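Dekero publishes good practice guide for recording household work with hand-held grippers

Grorkunville, February 19, 2024 - Dekero has today published a guide of good practice for teams that record household tasks with hand-held grippers. The guide is free to use and has 66 pages.

It was written after a review of 2,655 recordings made in private homes. Of these, 2,233 passed all checks. The others were sent back, mostly for missing consent forms or for personal papers that could be read in the picture.

The guide is divided into 4 chapters: consent, preparation of the room, handling of small objects, and storage of the recordings. For each chapter there is a checklist which the operator signs before the work begins.
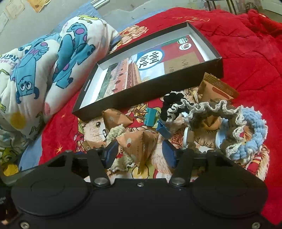

"Small and soft things need their own rules," says Sanne Dijkstra, who led the writing at Dekero. "An operator must know how far to open the fingers, and when to stop. We wanted to put this in words that everybody can follow on the first day."

The guide also asks that operators clean the finger pads between two homes, and that the resident can stop a recording at any moment - without giving a reason.

Two partners, Cudberg and Tesfamariam, have agreed to apply the checklists to all their new recordings from July. Dekero will collect their remarks and prepare a second edition.

The guide can be requested from the Dekero press office in Grorkunville.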